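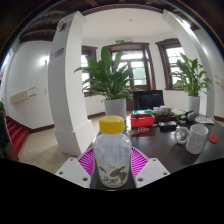
The woman who ran the refill counter in Pilthorpe for 8 years does not want her name used. She still shops on the same street and would like to keep doing so. I had gone to ask her why the Brumemow scheme closed in June, and whether it had ever done what the posters claimed.

"It sold a lot of soap," she said. "I'll give it that."

The posters claimed more. They said the counter had saved 3,000 bottles from the trash. I asked where the figure came from. She laughed and said it was the number of refills rung up at the register, with each one counted as a bottle saved.

"But people forgot their bottles. They'd walk in, see the counter, and buy a new one from us for two dollars. Then we'd fill it, and that went down as a refill too."

Did anyone at Brumemow ask about that? She says she raised it twice. The second time she was told the posters had already been printed. I wrote to the company to check this and got back a page on its values. 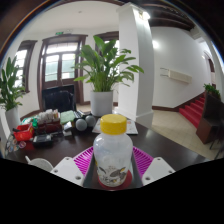 ## Who came back

She kept her own tally one year, in a school notebook, and let me look through it. Out of 1,603 refills, she had marked about half as going into a bottle bought that same day. It's one person's pencil marks, made between customers, and I wouldn't hang a policy on it. I still trust it more than the poster.

"The regulars were great," she said. "They had bottles so old the labels had worn off. But those people weren't throwing much out to begin with."

## The price question

I put it to her that refills were meant to be cheaper. She shook her head. By her account the dish soap cost more by weight than the big jug at the supermarket, and customers who worked that out stopped coming.

Brumemow now says it will reopen the counter under the name Vudano, with a new pump and an app. I asked if she'd go back to work there.

"They'd have to show me the math first," she said, and went to put the kettle on.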